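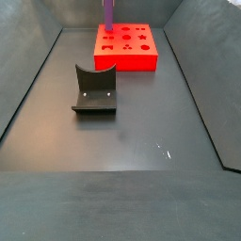
Workshop Tips: When the Insertion Cell Stops on a Force Fault

Members who use the enclosed Zollon cell in the Gbeho workshop should read this page before clearing a force fault. A force fault means that the arm met more resistance than its program allows and stopped where it was. In January the cell stopped this way 4 times, and in 2 of those cases a member cleared the message and pressed Resume without looking inside. The second time, a part under load sprang out of its hole and chipped the inner face of the door. Parts standing upright need particular care. A purple bar at a back corner hole of the red shape board, for example, may look properly seated from the front while its lower end rests on the rim. Look at the foot of the part from the side before deciding anything.

What to do first

Press the red stop button on the outside of the cell. Do not rely on the pause command on the screen — it leaves the motors powered.

Write down the fault code and the step number. The screen clears both on restart, and the log keeps only the last 10 entries.

Wait until the drive light has gone out before opening the door. Keep your head and shoulders outside the enclosure at all times, and wear eye protection.

Freeing a part

Hold the part low, close to the board, and ease it straight up. Never twist a square part in its hole. Twisting rounds the corners of the hole, and the next user will meet the same fault.

If the part does not move with finger pressure, leave it alone and call the duty technician. Pliers, mallets and spray lubricants are not to be used inside the cell. Lubricant on the board makes parts slip in the grip and has caused two dropped parts this season.

Checking the fixtures

A board that has shifted by the width of a pencil line is enough to stop the arm. Push gently on each side of the board with the flat of the hand. It should not slide.

Check the black L-shaped bracket in the same way. Its two screws should be snug. Tighten them by hand with the short driver kept on the door hook, a quarter turn at most. If a screw keeps turning, stop and report it.

Wipe the floor of the cell with a dry lint-free cloth. Grit under a board will tilt it, and a tilted board is easily mistaken for a software problem. Old scratches in the floor finish are harmless and need not be reported.

Starting again

Run the Home command at low speed with the door closed. Then run one full cycle at low speed while standing at the stop button. Return to normal speed only if that cycle finishes without a message.

Do not raise the force limit to get past a fault. The limit is set by Cecilia Frimpong, and changes made at the screen are treated as a safety matter. After the January damage, the replacement door panel and the Flesis gasket kit came to $1,967, and the cell was closed to members until both were fitted.

Reporting

Enter every force fault in the Wandton book beside the cell, including those that clear on the first try. Give the time of day, the code, the step number and the shape being placed. Questions about an entry should go to Comfort Amissah at the front desk.

Members who have not completed the cell induction may use the stop button at any time but may not open the door.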